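Old ferry slip at Toltum to close for the winter while its timber piles are replaced

31 October 2024

The ferry slip at Toltum will close next week and will stay closed until the end of February, the harbor office has announced. During this time the boats to Ellery will leave from the fish quay in Preton, 12 kilometers along the coast. A bus will connect the two towns, and it is included in the price of the ferry ticket.

The reason for the closing is the condition of the timber piles under the slip. Divers examined them in the summer and found that 38 of the 67 piles have lost too much of their thickness to carry heavy vehicles safely. Trucks have not been allowed on the slip after that inspection, and the shops in Ellery have received most of their goods by a smaller boat from Gredville.

The slip is the oldest part of the harbor. It was built for the mail steamers, at a time when there was no road between Toltum and Preton and everything that came to the town came by water. The railroad reached Toltum later and had its last stop directly behind the slip, so passengers could walk from the train to the boat in a few minutes. The rails were removed long ago, but the stone platform is still there, and people use it as a waiting place when the weather is good.

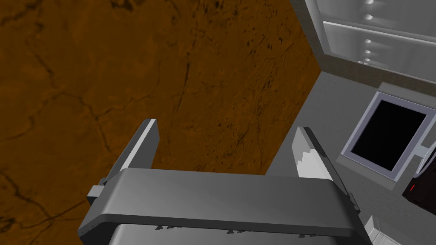
The platform must stay where it is, wrote one reader from Ellery after the first notice was published, and it would be a great pity if the machines damaged it only to save some days of work. The same reader asked why the repair could not be done in two parts, with one side of the slip open for foot passengers.

The harbor office answers that this possibility was studied. The slip is too narrow for it, and the crane barge needs to lie across the whole end of it during the work. The platform will be covered with boards and will not be touched. The small iron lamp at its corner will be taken down and put back in spring.

The new piles will be of steel with a timber facing, so that from the water the slip will look almost the same as before. Some of the old piles that are still in good condition will be kept and used again for the small boat landing on the east side. The rest will be offered to the town of Toltum, which has not yet decided what to do with them. 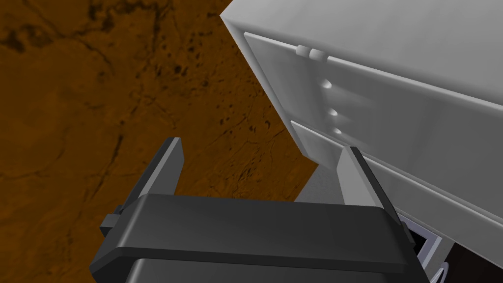
Passengers should also know that the timetable will change. From Preton the crossing to Ellery is longer, and the ferry must go outside the shoal and not inside it as now. There will be 2 crossings each way every day, one in the morning and one in the late afternoon. The midday boat will not run in this period. In strong wind from the north the fish quay is not sheltered well, and on such days a crossing can be canceled at short notice. Notices will be posted at the ticket window in Preton and at the post office in Ellery.

Cars can be taken on the ferry from Preton, but the space is limited and it is necessary to reserve a place the day before. Bicycles travel free as usual. The bus from Toltum leaves from the square in front of the old customs house, and it will wait for the evening boat if the boat is late.

The parking area beside the slip will be used for storing the piles and will be closed to the public. Owners who leave their cars there during the week are asked to move them before the work begins. The footpath to the lighthouse stays open, with a short detour behind the net sheds.

Tickets already bought for crossings from Toltum are valid from Preton without any change. Season tickets will be extended by the number of months in which the slip is closed, and the holders do not need to apply for this.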